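3.2 Setting and materials

All sessions were run in the shared kitchen at the Hivville site, a room already used for the pilot in July. Long bench down one side, double sink at the end, wall cupboards over the bench, a table that seats six if people are friendly. We kept the room as it was. The only changes were a second drying rack (the first one was too short for dinner plates) and a strip of tape on the floor to mark where the trolley parks.

The crockery is the part that needs some explaining. Earlier work on household clearing and putting-away, including our own, mostly used matched sets bought for the study. Matched sets stack nicely. They nest, they have one diameter, the pile stands straight, and a person putting them away hardly has to think. Real cupboards are not like that. The cupboards in the homes we visited for the Bultby survey held plates from three or four different sources, often with one or two pieces left over from a set that had otherwise broken, and those leftovers were the ones people talked about, put on top, put at the back, washed by hand, would not let the kids use.

So for the present study we assembled a mixed cupboard of 80 pieces: dinner plates, side plates, bowls, mugs, a few serving dishes. Most came second hand from the Skusen op shop. Some were donated by staff. Of the total, 27 were classed as "odd" pieces, meaning no other piece in the cupboard shared both its shape and its pattern. The rest belonged to groups of two or more. Classing was done by the authors before any sessions and was not changed after, even where we later disagreed with ourselves (two of the bowls are arguably a pair, see 5.1).

3.3 Colour, pattern and rim

Three things were recorded for each piece besides size: ground colour, pattern, and rim. Colour was recorded in everyday words and not against a chart. We did try a chart. It was a waste of an afternoon, because glazed ceramic changes with whatever light is on it and a pale plate on a pale bench picks up warmth from the lamp or coolness from the window, depending. Everyday words were good enough for what we wanted, which was to know whether participants grouped by colour at all.

Pattern was recorded as plain, banded, ringed, floral, pictorial or other. Ringed means lines going round the centre of the well; banded means one or more lines at the rim only. Small motifs got their own column, as a number of participants in the pilot used them as names ("the clover one", "the rooster") and the names stuck for the whole session.

Rim was recorded as flat, raised or none. Raised rims matter for stacking. A raised, curved rim takes the fingers well but a pile of them rocks if the diameters differ, and participants found this out quickly. Figure 2 gives one of the ringed plates, item 20 in the materials list.

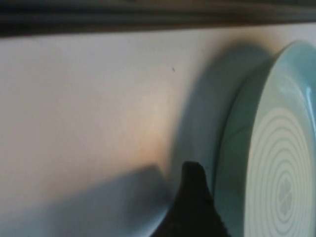
Vol. 2

Figure 2. Item 20, pale green-blue glaze, raised glossy rim, concentric rings in the well with a small clover-like motif. Classed as odd.

Item 20 turned out to be one of the more useful pieces in the cupboard. The colour is close enough to three plain green side plates that a person grouping by colour puts it with them. The ring pattern puts it nearer to a ringed serving dish that is brown. The size puts it with the white dinner plates. Each of these is a sensible choice and each was made by somebody, so where item 20 ended up told us a fair bit about which rule a participant was working to, before they said anything about it.

3.4 Procedure

Participants came in one at a time. The crockery was already on the bench and the table, clean, in an arrangement drawn from one of four layouts. Layouts A and B had the odd pieces spread out. C and D had them bunched near the sink. The cupboards were open and bare, with the shelves at the same heights throughout.

The instruction was short. Put everything away so that you could live with it. No time limit was given. Questions about what we wanted were answered with "whatever suits you", which some people found annoying, fair enough.

When the participant said they were finished we shut the cupboards, offered tea, and went through the shelves together. This talk was recorded and later typed up. After the tea the participant was asked to fetch six named pieces, two of them odd, and to put them back. The fetching was included to see whether the order a person had made was one they could use. It was not scored for speed. We noted the first cupboard opened, whether anything had to be lifted off the wanted piece, and whether the piece went back to the same spot.

One breakage, a mug, in the second week. It was replaced with another from the same group.

3.5 Coding of the shelves

Each finished shelf was sketched on paper by one of us and coded for the leading rule of each stack: size, colour, pattern, use, or mixed. A stack was coded by size if the diameters ran large to small from the bottom up with no exceptions. By colour if all pieces shared a ground colour word. By pattern if all shared a pattern class. "Use" was only coded where the participant said so in the tea talk ("these are breakfast"). Anything meeting two of these was coded as both. Anything meeting none was mixed, and mixed stacks were more common than the pilot had led us to expect.

The category scheme is adapted from the one used in the Olszewski inventory, an unpublished checklist held at our department and used there for teaching. We dropped its "value" category. In the pilot coders could not agree on it, and the participants did not own any of the pieces, so value in the ordinary sense had no real footing here.

4. Results: where the odd pieces went

4.1 Three placements

Odd pieces were placed in one of three ways. Absorbed, where the piece went into a stack of grouped pieces and broke its uniformity in some respect. Topped, where it went on the top of such a stack. Set apart, where it had its own place or shared one only with other odd pieces.

Topping was the usual answer for plates. It costs little, the stack under it stays whole, and the odd plate can be taken first when only one is wanted. Several participants described it as a stopgap though, and when pressed on what the proper place would be, most did not have one. Bowls were more often absorbed. Mugs almost never were; an odd mug was set apart or hung if there was a free hook, and the hooks filled up early.

Layout made less difference than we thought it would. Where the odd pieces were bunched near the sink (C, D) they were a bit more likely to be set apart as a bunch, mainly by participants who worked across the bench from one end. Participants who first went round pulling out all the dinner plates showed no effect of layout we could find.

4.2 Colour before pattern, mostly

For plates colour won over pattern in most cases where the two conflicted and size allowed. Item 20 is typical. It went on top of the green side plates more than anywhere else, in spite of the size mismatch, which leaves a larger plate overhanging a smaller pile. Participants saw this and commented on it, and some moved it. The ones who left it said it looked right. Next most common was the bottom of the same pile, which solves the overhang and buries the plate, and here the fetching task is informative: participants who had buried it lifted the pile off, took it out, and then on returning it put it on top. We take this as a small but real sign that the first arrangement was made for looking at and the second for use.

The brown serving dish with rings was hardly ever put with item 20. When asked if they had noticed the shared pattern, participants mostly said yes, once it was pointed out to them. The motif in the well was noticed without prompting much more often than the rings were. Why a small drawing should be noticed over lines that cover the whole well, we can't say from this data. Possibly the rings read as texture.

4.3 Changes made part way

Nearly all participants changed rule at least once. The commonest change was from size to colour, made when the big plates were away and the bench was half clear. A few went back and redid the first shelf to match. Most did not and the finished cupboards carry the join, size on the lower shelf and colour above. In the tea talk this was often explained afterwards as a plan (heavy things low down), though the session notes show it happenning as they went. We return to this in section 5.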